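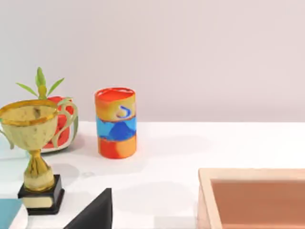 January 4, 2023. Started the proper trial of Firus, the tabletop scene pack from Brandarmont, on the big workstation at Edham. The download had been sitting there since December and we only got the license key through over the break. Goal for the trial is the same as in the plan: decide whether we buy the pack for the Strand grasping work or go on making our own scenes. First thing loaded was the mixed clutter layout. The gold trophy came in with its materials intact, curled handles and all, and the highlights on the cup look convincing enough for the depth-from-RGB people to complain about, as they should. The plaque on its base is blank. I would have liked some lettering there for the text-reading task but that is a small thing. The shadow off the can is soft and I left the default lights alone.

Install notes. The setup script wants its own Python environment and will not say so until it fails. Made a fresh one, ran it again, fine. Asset paths are absolute by default, so anyone copying my config needs to change the root folder in two places: the main config and the layout file. If you change only the main one, the scene loads with gray placeholder meshes and no warning. Lost most of the morning to that.

Our own gripper model went in through the import tool. Joint limits came across correctly. Finger friction did not, it gets reset to the pack default on import, so set it by hand afterward. Value is in the Strand config under contact. I have not looked at whether the same thing happens with wrist damping. TODO.

Collision meshes are the part I cared about most. The pack ships each object with a render mesh and a separate collision mesh, and you can switch the second one on as an overlay. Trays and books are good. Handles are mixed: on some cups the collision shape follows the loop, on others the loop is filled in solid, and a fingertip sent through the handle just pushes the cup over. No pattern to it that I can find. The object list in the docs has no column for this, so somebody will have to go through and check them one at a time if we buy.

Physics settled without jitter at the default step. I doubled the step and the lighter objects started to creep across the table. Back to default.

Moved on to the shelf layouts after lunch. They are the reason the pack got onto our list in the first place, as our own shelf scenes are all open boards and the planner has learned to come in from above every time. 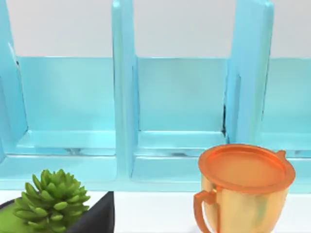 Firus shelf layout, organizer with upright dividers, lidded mug and succulent in front.

The dividers do what we wanted. Side approaches get rejected unless the wrist is turned, and the planner had to work for its paths. Ran the reach test three times on different seeds with the same settings. Planning time was up compared with our open shelves, which I expected, and there was one path that clipped a divider corner by a hair. That one might be our padding value and has nothing to do with Firus. Will rerun with the padding up before I blame anything.

Surface finish on the organizer is glossy. Good for variety, but the segmentation model we trained on matte shelves is not happy with it and marks the reflections on the compartment ledges as separate objects. There is a roughness slider per material. Turning it up fixed most of the false marks. Probably better to leave it glossy and retrain.

Batch rendering: queued 3000 images with the randomizer on and went to do something else. It finished without a crash, which is more than our own pipeline managed in December. Randomizer notes:
– Object positions vary well, objects keep off each other.
– Lighting range is too narrow out of the box. Widen it in the layout file.
– Camera jitter is fine for the wrist view, too small for the overhead view.
– Seeds are honored. Same seed, same scene, checked on both machines.

Labels export in our format with a short conversion script, now in the shared folder. Class names are inconsistent. "cup" covers a drinking mug and a big two-handled trophy cup alike, and "can" and "tin" both turn up for what I would call the same kind of thing. Sent a note to Brandarmont on this, along with the question on handles.

Last job of the day was the crowded table seen from higher up, with the light blue book, the hourglass and several cups out at once.

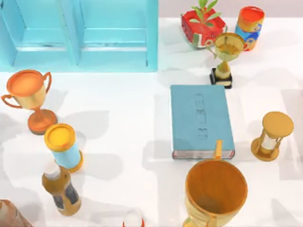 Brandarmont support wrote back before I left that the filled-in handles are known, that they come from an older conversion tool, and that corrected collision meshes are planned for the next release. They would not give a date. On the class names they said the list can be overridden with a mapping file and attached a sample. They also said that the seat license covers a second machine at the same site, so Edham would be fine with one.

Tried the mapping file straight away. Works, but it has to be loaded before the layout or it is ignored.

Where I am at: the shelf layouts and the randomizer are worth having. The collision meshes are not good enough yet for anything that grasps by the handle, and handle grasps are a good part of the Strand list. Trial key runs another 6 days. Plan for those:
– Padding rerun on the shelf layout.
– Check wrist damping after import.
– Go through the cup and trophy meshes with the overlay on, write down which are solid.
– Try a tray placement task end to end with our controller, contact logging on.
– Ask Brandarmont if we may fix meshes ourselves under the license and keep the fixes.

Workstation is still holding the batch output on the scratch disk. Please do not clear it until I have moved it over.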